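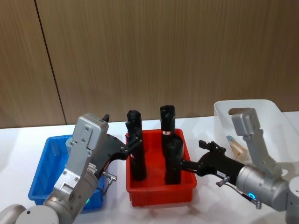
What does bimanual task software do when both arms want to work in the same tray?
It gives each arm a short claim on the space it needs, checks that the two claims don't overlap, and makes one arm wait if they do.

Nolora is a control and planning package for two-armed tabletop robots. It was started by Gunther Ruppert as a scheduling layer for a single sorting cell at the Rotley workshop, and grew over time into a full set of tools covering perception, motion planning, grasp control and playback. It is best known for the way it treats two arms as equal partners sharing one clock, and for a log viewer that users tend to get very fond of.

Background

Early versions ran each arm as its own program, with a simple lock around the shared part of the table. The lock worked, but it was slow: one arm sat idle while the other finished a complete pick. Ruppert replaced it in the November release with what the manual calls claims. A claim is a block of space held for a set stretch of time, and it shrinks as the arm moves through it. The change let both arms reach into one tray from opposite sides, and it is still the most admired part of the design (the code for it is surprisingly short, too!).

Perception

The perception module, Plilora, takes pictures from a head-mounted camera and returns a list of objects, each with a position, a rough shape and a confidence score. It handles upright cylinders especially well. Dark ones are harder, as their edges fade into each other when one stands in front of another, so Plilora keeps a short memory of where each object was last seen clearly and leans on that when the view gets crowded.

Containers are treated differently from loose objects. A tray or bin is stored as a floor, a rim and an opening, and colour is used as a label so that a task file can say "red to white" in so many words. Frosted or see-through plastic gets its own setting, which lowers the trust placed in anything seen through a wall.

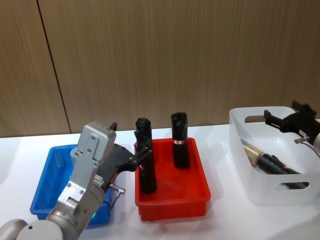 Once the objects are listed, the planner assigns each one to an arm. The default rule is distance, with a penalty for any reach that crosses the centre line. A second rule, the Þórarinsdóttir ordering, looks at which object blocks the others and moves it up the queue. The two rules often disagree, and a good share of the settings file is there to decide who wins.

Grasp control

Grasping in Nolora is split into approach, close and hold. During approach the fingers stay open and the arm may still change its mind. Closing begins only when the wrist has settled, and the controller then watches finger position and motor current together. If the fingers close further than the object's width should allow, the grasp is marked as missed and the arm backs out along the path it came in on. Gripper drivers are kept apart from this logic, so the same task file can run on hands of quite different shapes – a real pleasure for anyone who has had to rewrite a whole task for a new set of fingers.

Tooling

The log viewer lines up camera pictures, joint positions and claims on one timeline. Dragging the marker moves all of them together, and a run can be replayed in simulation from any point. The standard test suite holds 247 recorded tasks, of which 113 use both arms at once. A nightly job replays the suite and reports any case where a plan has changed since the last run.

Limitations

Claims are box-shaped, which wastes room around a bent elbow. Planning time also rises quickly with clutter, and the manual suggests splitting any job with more than 500 steps. Soft objects are supported only as rigid shapes with a margin added. Work on rounded claims is under way in a separate branch, which so far passes 424 of its own unit tests and is open for anyone to try.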